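**Snack table: how do I sort a pile of packets so people can find things?**

Posted by Shamim Marwat, Feb 5, 2018

I look after the table at our community room. People bring packaged snacks and put them down wherever there is space, which is always the middle. By the time we start, it is one big heap with the plates pushed to the back. Somebody wants crackers and has to dig under the candy to get them.

I have 14 people coming most times and one table with a cloth on it. I don't want to buy a rack or a tiered stand, as we have to clear everything into a closet afterward. There are also two potted plants that live on the table and I would like to keep them there. They belong to the room and the windowsill is too narrow.

Do you sort by type, by size, or just spread it all out? And should the packets be opened first? 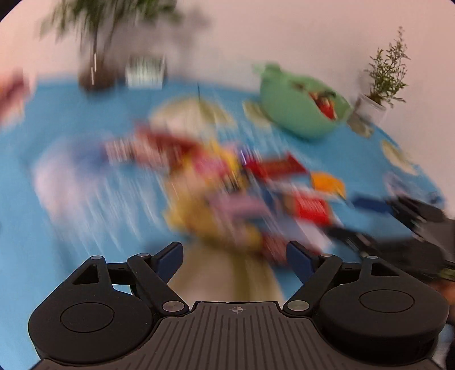
*Hulme Community Room – Hospitality Team*

The table has a blue cloth, and the plates and the bowl are behind the pile with the plants at the back. I can move any of it apart from the plants. The cloth stays on too.

---

**nallik_pantry**

Sort by type first. Size only matters after that.

I did this for a reading group for a few years and this is the order I ended up with:

1. Take everything off the middle of the table and put it on a chair or in a box. Don't try to sort it in place.
2. Make groups: salty, sweet, and anything that needs a plate or a spoon. If you get a lot of one kind, such as cookies, give it a group of its own.
3. Put the plates at the end where people walk in. They should get a plate before they get to the food.
4. Lay the packets in short rows with the names facing out. Boxes stand up at the back of each row and soft packets lie flat in front.
5. Leave a gap the width of your hand between groups.

Open one packet of each kind and tip it onto a plate or into a bowl. Leave the rest shut. Closed packets can go home again or into the closet for next time, and you get far fewer stale ones. With 14 people you will rarely need more than 6 kinds open at the same time.

Keep the plants at the back, but pull the food forward a little so nobody is reaching through leaves. Water them after the group has gone home – a full saucer gets knocked easily.

Check for nuts while you are sorting. We kept those on a separate plate with its own label, at the far end.

---

**Edolen22**

just spread it out, it's snacks. people will find what they want

---

**kesico_mom**

I agree with most of the first reply but I would skip the rows. Ours lasted until the second person picked something up. We use 4 shallow baskets now, and they all stack into each other, so they would fit in your closet. One kind of thing per basket. When people arrive with a packet they can see which basket it goes in, and I don't have to stand there directing.

I bought ours secondhand. Shoebox lids work too if you line them with a napkin.

One more thing, put the trash bag where people can see it. Otherwise the empty wrappers go back in with the full ones and you are sorting twice. It takes me 10 minutes to set up and less than that to clear.

---

**Shamim Marwat**

Thank you. I'm going to try the lids first and put the plates by the door end. I had not thought about the nuts, so I will make a label for that before the March get-together.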